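Se busca gente para el taller – restauración de clásicos, Wenada, sede de Carhuamaca

Necesitamos personal ya. Si has llegado hasta aquí por el anuncio corto del foro, esto es la versión larga. Leedlo entero antes de escribir, que luego llegan correos preguntando lo que está puesto.

Quiénes somos. Taller de restauración de coches clásicos, turismos y deportivos de los sesenta y setenta. Chapa, mecánica, tapicería (esta última a medias con una tapicera de fuera). Trabajamos con clientes particulares y con un par de museos pequeños. El responsable de taller es Kittipong Thammasiri. De los pedidos de piezas y de los papeles se ocupa Tamsin Gilchrist, y es ella la que lee las candidaturas.

Puestos que se abren:

Mecánico/a de motores clásicos, 2 plazas
Chapista con experiencia en acero sin galvanizar, 1 plaza
Ayudante de almacén y recepción de piezas, 1 plaza, media jornada

En total se quedan 3 personas a jornada completa y una a media. Incorporación en diciembre, antes si se puede. Los de motores antes, mejor.

Mecánico/a de motores clásicos

Lo que hay que saber hacer: desmontar, medir y montar un motor de seis u ocho cilindros sin que nadie esté encima. Carburadores, sobre todo de doble y cuádruple cuerpo. Encendido por platinos. Reglaje de taqués. Cajas manuales y, si has tocado automáticas de tres velocidades, dilo en el correo porque nos interesa mucho.

No pedimos título si hay experiencia demostrable. Pedimos fotos de trabajos propios, con una frase de lo que se hizo en cada uno. Fotos del motor abierto, no del coche brillando en una concentración.

El primer encargo será un cupé con motor V8 que entró en primavera, chasis terminado en 807. Bloque ya rectificado, falta todo lo demás. Kittipong tiene el dosier con las medidas y se lo pasa al que entre el primer dia.

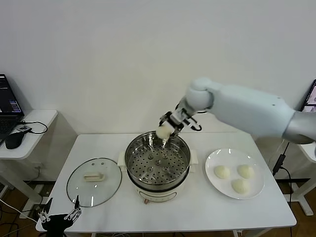
Horario de taller: de 8:00 a 16:30, con media hora para comer y un descanso a media mañana. Viernes no se alarga nunca, salvo entrega. Hay cocina pequeña con nevera y microondas, y en la mesa blanca se puede comer caliente, que para un bollo al vapor basta una vaporera eléctrica con su cesta de acero perforada. Traed lo que queráis, se friega lo que se usa. El vestuario tiene taquilla con llave y ducha. La ropa de trabajo la pone la empresa, el calzado de seguridad también, decid la talla al firmar.

Sueldo según convenio más plus de especialidad. La cifra se habla en la entrevista, no por teléfono. Contrato de 6 meses con paso a indefinido si las dos partes quieren. Vacaciones en agosto obligatorias dos semanas, el resto a acordar.

Chapista

Trabajo de verdad, poco recambio y mucha pieza hecha a mano. Suelos, bajos de puerta, pasos de rueda, torretas. Hay que manejar TIG y también el soplete, porque hay zonas donde Kittipong no quiere otra cosa. Estaño: si sabes, muy bien. Si no sabes, se enseña, pero hay que tener ganas. La masilla se usa lo justo y no antes de que él vea la chapa desnuda.

Tenemos rueda inglesa, plegadora, cizalla de palanca y bancada con útiles para varios modelos. Falta una bordonadora decente – está pedida, el proveedor es Ivport y va con retraso. Mientras tanto se usa la vieja.
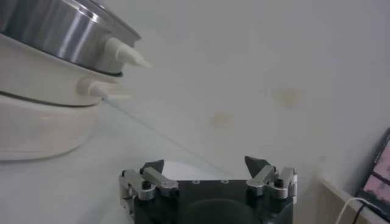
Aparato blanco, al parecer una vaporera, con nivel de acero inoxidable.

Se valorará haber trabajado en carrocerías de dos puertas con techo inclinado, por el tema de las gomas y los ajustes del portón. También saber leer planos de taller en inglés, que los manuales de época que tenemos están casi todos en inglés y alguno fotocopiado tan mal que hay que adivinar.

Prueba práctica: una mañana, pagada. Se da un panel con corrosión y hay que sanearlo y cerrarlo a tope, sin solape. No cronometramos. Miramos las deformaciones y cómo dejas el revés.

Ayudante de almacén y recepción

Media jornada de mañana, de 9:00 a 13:00. Abrir cajas, comprobar albarán, fotografiar, etiquetar y subir a estantería. Parece fácil y no lo es tanto: llegan piezas de desguace sin referencia, juntas sueltas, cajas con tres lados de un carburador y nada más. Hay que tener orden y paciencia, y no tirar NADA sin preguntar. Ni los tornillos oxidados. Los tornillos viejos menos que nada, que luego toca buscar la misma cabeza.

Carnet B imprescindible. Se va con la furgoneta a recoger al polígono y de vez en cuando al almacén de Trarkthorpe, ida y vuelta en la mañana.

Inglés escrito suficiente para contestar a un vendedor. Tamsin ayuda con lo demás al principio.
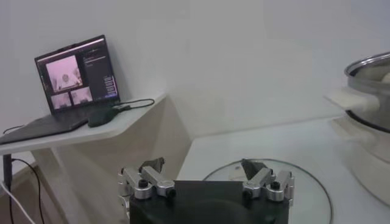
Hoja de cálculo a nivel básico. El inventario está a medio pasar al programa nuevo y el que entre va a tener que convivir con los dos sistemas un tiempo, con el cuaderno azul y con la pantalla. Cuando no coincidan manda el cuaderno. Se puede compaginar con estudios y de hecho la persona anterior lo hacía así.

Para todos los puestos

Puntualidad. Limpieza del puesto al terminar, herramienta al panel. Nada de subir fotos de coches de clientes a redes sin permiso, esto va en el contrato y nos lo tomamos en serio. No se fuma dentro de la nave ni en la puerta de pintura.

Los coches propios se pueden traer al taller fuera de horario, con aviso y con un elevador como máximo. Los recambios a precio de coste. Casi todos tenemos alguno empezado y sin terminar, así que el elevador del fondo tiene lista de espera.

No hace falta vivir en Carhuamaca, pero hay que llegar a las 8:00. Autobús hay, el primero llega a las 7:40 y deja a diez minutos andando. Aparcamiento gratuito detrás de la nave.
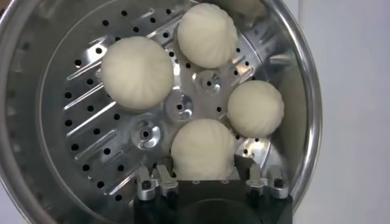

Cómo apuntarse

Correo a la atención de Tamsin Gilchrist, por el formulario de contacto de la web de Wenada. En el asunto, el puesto. Adjuntar:

Currículum de dos páginas como mucho
Fotos de trabajos (motores y chapa), máximo 6
Un teléfono y a qué hora se puede llamar
Disponibilidad real, con fecha

Sin cartas de presentación largas por favor. Si teneis coche clásico propio, decid cuál y en qué estado, por curiosidad más que nada, no puntúa.

Se contesta a todos, aunque sea con un no. Las entrevistas son en el taller con Kittipong, por la tarde, a partir de las 17:00 para que no haya que pedir permiso en el trabajo actual. El plazo queda abierto hasta cubrir las plazas. Cuando un puesto esté dado se quitará de esta página.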